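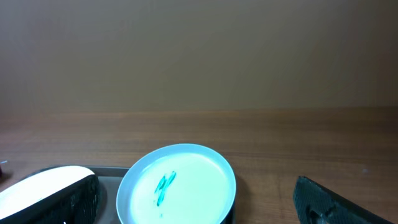 Fig. 2. White plate on a wooden table.

Section 4: Setting up a private function in Branwood Bookings

Read this before you take a deposit. The sales sheet says a function can be entered in a couple of clicks. I have yet to manage it, and the order of the steps matters more than the screen lets on.

1. Open Functions and choose New. Pick the room first. If you enter the guest number first, the system picks a room for you, usually the wrong one.

2. Type the number of guests the host has given you. Treat it as a guess. Set Final Numbers to 31 days before the event.

3. Choose a menu. "Smart Menu" claims to suggest dishes to suit the occasion. It offered our test christening the same buffet as our test retirement dinner, so choose by hand.

4. Enter the minimum spend without a comma: 4000, even though the printed contract will show 4,000.

5. Press Hold, then Save. Hold alone does nothing.

Note: A held room is released after two days. The reminder email is meant to go out before then. Put it in the paper diary as well.

Caution: Do not use Merge to join two bookings for one family. Allergy notes from the second booking are lost and there is no undo.

6. Print the kitchen sheet and check it against the host's own email, line by line. Wulan Jugah signs it for the kitchen, Henrike Ehlers for the floor.

The Fosmont till link is covered in Section 5. Leave it switched off until you have read that.

Last changed Jul 16, 2023, G. Kuhlmann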